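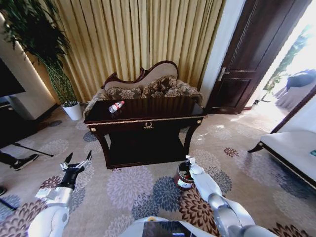
La moqueta de la salita. Malva, azul, rosa viejo, marrón.

Julio, las seis y pico de la mañana

Escribo deprisa que a las ocho salimos. Dormido mal. Calor, la ventana da a los contenedores y a las cinco ya estaban con el camión. Da igual, porque LA TENEMOS. Casi. Falta el papel firmado y meterla en la furgoneta.

A ver, por orden, que luego no me acuerdo.

Ayer llegada a Zutley a mediodía. Hok-lam Chow condujo todo el rato porque yo con la furgoneta alquilada no me atrevo en las curvas. Paramos una vez, café malo, bocadillo de tortilla seco, él se compró unas gafas de sol en la gasolinera y se las dejó puestas hasta la cena. El taller de Cosimo Testa está al fondo de un patio, detrás de una frutería. No hay cartel. Llamamos tres veces. Salió en zapatillas.

Yo me lo imaginaba mayor. Tendrá sesenta. Manos enormes, la uña del pulgar negra de siempre, habla bajito. El padre imprimió esquelas y programas de fiestas toda la vida, y él siguió hasta que dejaron de encargarle. Guarda una muestra de cada cosa en cajas de zapatos, por años. Nos enseñó el programa de unas fiestas con el santo impreso en dos tintas y el rojo corrido un milímetro. Dice que su padre no durmió esa noche.

La máquina. Minerva Donati, de pedal, verde oscuro debajo de la mugre. Más pequeña de lo que parecía por las fotos y mucho más pesada: 215 kilos sin el volante. El volante gira solo, lo empujas con un dedo y sigue y sigue. Los rodillos fatal, eso ya lo sabíamos, están derretidos por un lado, hay que mandarlos a refundir. La platina perfecta. Le pasé la mano tres veces como un tonto. Un diente del engranaje chico está soldado, reparación vieja, bien hecha. Hok-lam se metió debajo con la linterna y salió con la camisa hecha un asco y cara de contento, así que supongo que bien.

Precio: pedía más. Lo dejamos en 3540 con las cajas de tipos incluidas. Yo no sé regatear, me callo y me pongo rojo, y por lo visto eso funciona. El número tan raro es suyo, lo sacó de una libreta, sumando cosas con un lápiz. No pregunté.

Las cajas de tipos!! Once. Ocho de una letra que él llama Fandon, que no encuentro en ningún catálogo, una romana gordita con la g muy abierta y una ñ preciosa, con la tilde como una ola. Cuerpo 12 y cuerpo 18. Faltan muchas aes, claro, siempre faltan aes. Las otras tres son empastelado puro, todo mezclado, cursivas con filetes y con signos de astronomía. Me pasaré el invierno separando. Me apetece, la verdad, con la radio puesta.

Probamos. No debíamos, con esos rodillos, pero Cosimo dijo que para una tirada corta valía. Compuso él el nombre del pueblo en cuerpo 18, sin mirar apenas el componedor, al revés, leyendo al revés como quien lee un yogur. Primera prueba: pálida por la izquierda. Metió un papelillo de fumar detrás de la cama, otra. Mejor. Otro papelillo. Y a la cuarta, negro, limpio, con la huella justa. La tengo aquí metida en el cuaderno, ha manchado la página de al lado.

Luego me dejó pedalear a mí. Desastre. Pie y manos no se me ponen de acuerdo, metí el cartón torcido y saqué ZUTLE y la Y en el aire. Se rió por primera vez en toda la tarde. Consejo suyo, lo apunto tal cual: "primero el pie una semana, sin papel". O sea, pedalear en vacío hasta que el pie se aburra. Vale.

Cenamos los tres en un sitio de la plaza. Sopa, con este calor. Buenísima. Hablaron ellos dos de grasa de litio todo el segundo plato y yo pensando en las postales. Quiero que lo primero sea el calendario de la asociacion, 500 ejemplares, doce tarjetas sueltas... no, eso son demasiadas pasadas. Hacer cuentas en casa. Igual 100 y a un color. Sí, 100. Nadie necesita más calendarios.

El hotel se llama Solley, dos estrellas, cama blanda. Abajo hay una salita con mesa y una moqueta llena de flores redondas enormes, crisantemos diría yo, sobre crema, y estuve un rato anoche mirándola pensando en cómo se sacaría eso en linóleo. Cuatro planchas si me apuro: malva, azul pizarra, rosa y el marrón encima de todo. El marrón el último, seguro, que es el que cierra el dibujo. Para unas guardas quedaría bien, muy reducido. Le hice un boceto al medallón en la servilleta y la servilleta la he perdido. Repetirlo antes de irnos.

Cosas de hoy, que si no se me olvidan:

- Desmontar volante ANTES de mover nada. Sacar foto de cada tornillo, bolsitas con número.
- Las cajas de tipos van planas, nunca de canto. Film alrededor.
- Preguntar a Cosimo por las ramas, ayer vi dos colgadas en la pared y no sé si entran.
- Preguntar también por la guillotina pequeña (no hay dinero, pero preguntar)
- Cinchas. Hok-lam dice que trajo seis. Yo vi cuatro.
- Llamar a casa, que despejen el garaje. La bici al trastero, lo demás me da igual.
- Petróleo para limpiar, y trapos. En el pueblo hay ferreteria, abre a las nueve.

Me da un poco de cosa llevármela. Él no lo dijo pero cuando apagó la luz se quedó un momento con la mano en el volante, hasta que paró. Le he dicho que le mandaré lo primero que salga bien. Contestó que mejor le mande lo primero que salga mal. Pues tendrá correo para rato.

Miedo al suelo del garaje, también. Dónde se apoya todo ese peso, son cuatro patas pequeñas. Preguntarle a mi hermano, que de hormigón algo sabe. Y el ruido, los vecinos, en fin. De día y ya.

Tocan a la puerta. Es Hok-lam, que si bajo a desyunar o me espera en la furgoneta. Con las gafas de sol ya puestas. Bajo.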